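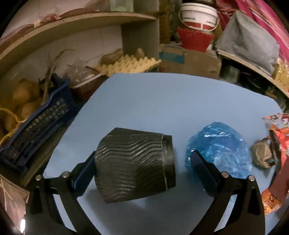 Dark gray cylinder on the light-blue table.

Jornex pad, PC, quick review

Bought this in February after my old controller got stick drift so bad my guy walked left into every wall. 19 hours on it now, mostly Stenlow plus a bit of racing. Writing this between matches so sorry for typos.

Setup. Plugged in, Windows saw it right away. Stenlow didn't. Had to go into the game's input menu, turn off legacy pads, restart, then it showed up with the wrong button icons. Still wrong. I just learned them.

Wireless is fine from the couch. Dropped on me twice, both times with the dongle in the back of the case. Moved it to a front port, no drops so far. Use the front port.

Sticks are great. Smooth, no dead spot in the middle once you set the deadzone yourself. Default is way too big, you push and nothing happens and then you're spinning. I run mine at 18 with the curve on linear. Reynaldo Layug on our team likes it higher but he plays support.

Triggers are okay. Long pull, good for driving, annoying for shooting. There's a short pull switch on the back but it's tiny and I keep hitting it by accident when I grab the pad in a hurry.

D-pad is bad. Diagonals when I want up. If you play fighters skip this one. Daranee tried it for one evening and went back to her keyboard.

The software, ugh. 3000 profiles in the shared library and the search only does exact names. Typed "stenlow" lowercase, nothing. Capital S, there they all are. It also forgot my button remaps after the firmware update so write yours down first. Update itself took forever at 40 percent, dont unplug it, mine got going again after I made coffee.

Battery gets me through a long weekend of playing. Charges over USB-C, cable in the box is short. Really short. Get another one.

Rumble is strong and kinda buzzy. Turned it down to half, much better.

Would I buy again? Yeah, for the sticks. Shooters and racing, go for it. Platformers, maybe borrow one first becuase of that d-pad.

Will update if the drift comes back.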